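Section 4. Hanging the cloth bag in your Skenari table

By now the top is on its legs and you have had a chance to walk around it and admire it a little. What remains is the bag, and we suggest you take your time over it. A bag that is hung well will swallow scraps, wrappers and offcuts all day long without any fuss, and a bag that is hung in a hurry tends to slide down on one side just when it is full.

You will need the bag, the hanging ring, the four clips from packet 17, and a soft dry cloth. Set aside 30 minutes if this is your first time. Peninah Lyimo, who wrote the first version of these pages, liked to do it sitting on the floor with a cushion, and we can recommend that to anyone with stiff knees.

1. Wipe the rim of the hole with the soft cloth, going all the way around the inside edge. Sawdust from the workshop sometimes stays there.

2. Shake the bag out and turn it so that the seams face outward. The label should be on the outside too.

3. Fold the top of the bag over the hanging ring by the width of two fingers. Work your way around slowly and keep the fold even.

4. From underneath, lift the ring up to the table and press it into the first clip until it clicks. Go to the clip directly across from it next, and then do the remaining two.

5. Come back up and look down into the hole. The fabric should reach nearly to the rim the whole way around. Creases and soft folds in the cloth are perfectly fine, and there is no need to iron anything.

6. Put your hand in and push down gently to open the bag to its full depth.

Note: A narrow gap between the cloth and the rim on one side is nothing to worry about. If it bothers you, or if you sort very small things like beads or seeds, reach under and ease the fold toward the gap – a small tug is enough.

Caution: Do not lean on the tabletop over the hole or let children sit near it. Never drop in hot ashes, matches or broken glass. The bag is cloth and will not protect your legs or the floor.

Emptying and washing

Empty the bag before it is so full that it touches the rim. Unclip the ring from underneath with one hand and hold the bag with the other, and carry the whole thing to your trash can. For washing, slide the bag off the ring, turn it inside out, and use a cool cycle with dark colors. Hang it up to dry and leave it overnight if you can spare it. Spare bags are sold under part number 571. 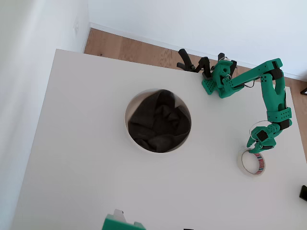 The white top asks for very little. Wipe it with a damp cloth and a drop of dish soap, then go over it once more with plain water, and please keep scouring pads away from it, as they leave dull patches that no amount of polishing will bring back. Crumbs can be swept straight into the hole with the side of your hand. When you are happy with the bag, go on to Section 5, where we level the legs.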